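Kolska packing room – arm trial, progress report for September
To: Wondimu Tilahun, Derkach fund
From: Taras Nazarenko, Jement

Short one this time, we are mid changeover and I have the line lead waiting. Test table first, strawberry into the small pink bowl, the pick we've spent most of the month on.
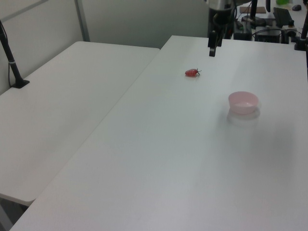
Where we are

Single fruit picks running on the test table every shift. 2577 attempts logged since the last report. Have not split them by fruit size yet, will do that for the next one. Gripper closing force is still the main headache – firm enough to hold, soft enough not to mark the skin. Berries lying on their side with the stem pointing away are the easy ones. Stem toward the fingers is where we lose them.

Filling real punnets: not started. Was in the plan for this month, has slipped. I'd rather say so now than in the final report.

People

This is the part you asked for more on. 8 packers on the day crew, same as when we started, nobody moved off the line. Seven of them have now done a turn at the test table, setting out fruit and stopping the arm when it goes wrong. The last one doesn't want to and we are not pushing it.

What they tell us, in no order:
– the repeat reaching is what hurts, shoulders and wrists, so if the arm takes anything it should take that
– they don't want to be left only with the rejects. Sorting bad fruit all day is worse than packing good fruit
– pay. Piece rate makes no sense if a machine does part of the count. Kolska have agreed to look at an hourly rate for anyone on the arm table, nothing in writting yet
– breaks. The arm doesn't stop so people felt they shouldnt either. We now park it at break time, every break, no exceptions

Two packers have asked for proper training on the controls and not just the stop button. I think this is the best thing to come out of the trial so far. Kurkodance can run a short course on site, they quoted 900 for the group. Not in the original budget, see below.

Money

Inside budget on equipment. Over a little on my hours. Asking to move 900 from travel to training to cover the course, travel is mostly unspent. Need a yes by email, that is enough for our accounts.

Next

– splitting the log by size and by stem direction
– softer finger pads, on order
– first punnet tests, if the pads come
– written note from Kolska on the hourly rate, I will chase
– second talk with the evening crew, who have only heard about this secondhand and are more worried than the day people

Will send the log seperately, file is too big for this form.

Taras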